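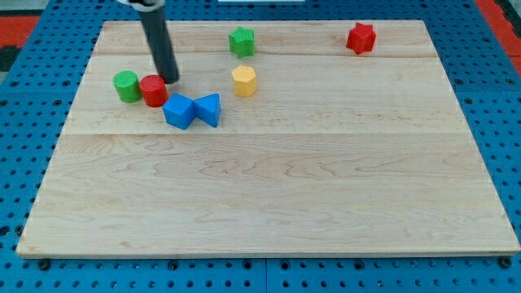
Kukero bench cell – setup and care notes

Kukero is the block-pushing cell in the Drimero set. This file covers how the cell is put together, how we check it before a session and what to do when it drifts. The arm carries one straight rod with a rounded tip and works over a light wooden board on a blue perforated table. Coloured blocks go on the board in whatever layout the session sheet calls for. They can touch, as the green and red cylinders nearly do, or sit well apart like the red star.

Contents
1,695 episodes in the October release. 1,618 passed review and are listed in index.csv. The rest are in the rejected folder with a reason code.

Before a session
Wipe the board along the grain with a dry cloth.
Check that the board doesn't rock. If it does, shim it from below.
Run tip_check. It lowers the rod at 14 points and logs the height at each one.
Spin the rod by hand with the arm powered off. Any wobble means the collar needs tightening.

Recalibration
Needed after a knock, a rod change or a moved board. Home the arm, load the Petinine profile, then run tip_check twice. Don't edit the offsets by hand – the script overwrites them.

Known faults
Episodes before calibration 7 have a small height error near the far edge of the board. They're usable for planar work.

Maintainers
Soon-im Jang (hardware), Hòa Thái (data and scripts)

Last updated December 20, 2022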